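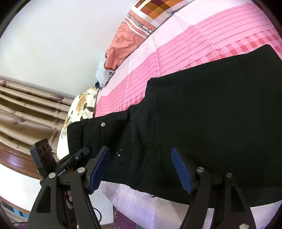
Home Opinion Hardware Workshops Archive Contact

Choose your fingers on dark cloth

3 Dec 2025
By Annelies Hermans

When a company wants to sell you a gripper, it shows you the gripper with a block. Sometimes it is an egg or a strawberry, and everybody in the room is impressed that the strawberry survives. I have attended many such demonstrations and I always leave with the same complaint. The things which people want to give to a robot at home are mostly made of cloth, and a large part of this cloth is black.

My opinion is simple to state. If you compare grippers for household work, the first test object should be a pair of black trousers on a bed. The block can come later, or it can stay in the box.

I came to this opinion slowly. In November my colleague Jelle Verschueren and I had to advise our group on which hand-held gripper to buy for collecting folding demonstrations. We had two candidates. The Trallus has broad fingertips with soft ribbed pads. The Gosteo has harder, narrower tips and a stiffer linkage. On paper the Gosteo is better in nearly everything: it closes faster, it weighs less, and its fingers have less play. I had already written half of the recommendation before we tried them on clothes.

We did 359 grasps in total, always by hand, with the gripper held by one of us and the camera recording from its mount. On blocks and cups I could not find a difference which I would defend in front of a critical reader. On towels there was a small one. On dark trousers the Gosteo missed or dropped the cloth in 67 grasps and the Trallus in 42, with the same number of attempts for each. I do not claim that this is science. We were two people and we knew which tool we were holding. But I changed my recommendation, and I think it was right to change it.

Trousers are difficult for several reasons at the same moment. The fabric is thick at the waist and at the hem, and thin between them. There is a pocket, and the fingertip likes to go into the pocket instead of under the edge. There are buttons and small metal parts, and a hard tip slides on them. A ribbed pad forgives a lot here. You can come down 2 mm too high and it still pulls up a fold of cloth. With the hard tip you must press into the mattress, and the mattress moves away from you.

Then there is the camera, about which the data sheets tell you so little. Black cloth takes away almost everything that a camera can use. The seams disappear, and the creases you can guess only from a weak shine. The jaws of many grippers are also black, so that in the video the finger and the garment become one dark shape exactly at the place where contact happens. For this reason I have a strong preference for colored pads. I used to believe that color on a gripper was decoration for the sales brochure. After some evenings of labeling contact moments, I will pay extra for it. With a bright pad you see at once where the finger ends, and the person who labels the data makes fewer mistakes at five o'clock.

Jelle does not agree with me completely, and I want to give his side fairly. He says that a difficult object hides the quality of the tool, because the skill of the operator becomes too important. With a block, he says, everybody is equally good and so you measure the gripper. He also finds that I am unfair to the Gosteo, which is a very precise instrument, and for plugs and small boxes he still takes it from the shelf first. When we discussed it with the people of Grallwood, who do assembly work, they were all on his side.

I accept the point about plugs. I do not accept the point about skill. A hand-held gripper exists so that ordinary persons can record how they do a task. If the tool needs a talented operator before it can lift a waistband, this is a property of the tool, and the buyer should know it before paying.

The bed also matters, more than I expected. A table is flat and hard, it has one color, and nothing on it looks like the thing you want to pick. A real bed has sheets with patterns, with checks and stripes and folds of their own, and the finger can easily catch the sheet together with the garment. This fault is hard to see in the video afterwards. On a table it would never appear in your results, and later you would wonder why the policy pulls the bed apart.

So my request to the sellers is a modest one. Bring the strawberry if you must, but bring also a pair of trousers, dark, with a pocket and a button, and put it on a made bed with a busy sheet. Let a visitor hold the gripper. Show the video from the wrist camera on a large screen while they try.

I asked Segers, our distributor, if they could do this at their next open day. They answered that they have no bed. I have offered to lend them a mattress, and I am waiting for the reply.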